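Changes to Household Battery and Small Appliance Collection at Costigan Road

June 8, 2019

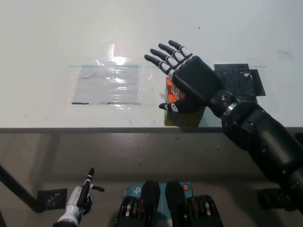 Residents of the Gendon district are advised that the collection point for household batteries and small appliances at the Costigan Road depot will operate under revised arrangements for the remainder of the year. The changes follow the review carried out in April, during which the district received 248 written responses from households and local businesses.

The depot will continue to accept items free of charge from any household within the district boundary. Proof of address may be requested at the gate. A utility bill or a current library card is sufficient for this purpose.

Batteries must now be handed in separately from the appliances they came from. Where a battery is sealed inside the appliance and cannot be taken out by hand, the whole item should be placed in the green bin beside the weighing station - residents should not attempt to open it. Button cells and lithium batteries should have their ends covered with clear tape before they are brought to the depot. Car and motorcycle batteries are handled at the Trutgate transfer station only and will be turned away at Costigan Road.

Small appliances are defined as items that one person can carry without help. Toasters, kettles, hair dryers, radios, hand tools and computer keyboards all fall within this group. Televisions, monitors and microwave ovens do not, and must be booked in advance through the bulky items service. Several respondents asked whether vacuum cleaners are included. Upright and cylinder models are both accepted, provided that the dust bag or container has been emptied.

Printer cartridges were previously collected in the same bins as batteries. They now have their own shelf inside the entrance and should be left in a closed paper bag.

Local businesses may bring up to 3 boxes of mixed small appliances per visit. Larger amounts are to be arranged with Pirkex, the contractor appointed by the district, under a separate agreement. Businesses that held a permit under the former arrangements do not need to apply again. Their permits remain valid until the date printed on them, and renewal notices will be mailed in the usual way.

The district is also aware of concerns about traffic on Costigan Road during busy periods. Vehicles waiting to enter the depot should keep to the left of the marked line, leaving the driveways on the north side clear. An additional waiting area with space for trailers has been opened behind the salt store. Drivers with trailers should follow the signs from the second gate, as the main entrance does not allow enough room to turn.

A printed guide to the new arrangements is available at the district office and at both public libraries. Roughly 400 copies have been set aside for residents who do not use the website, and a large-print edition may be requested at the front desk. Questions about permits should be sent in writing to the Waste Services Section, Gendon District Office.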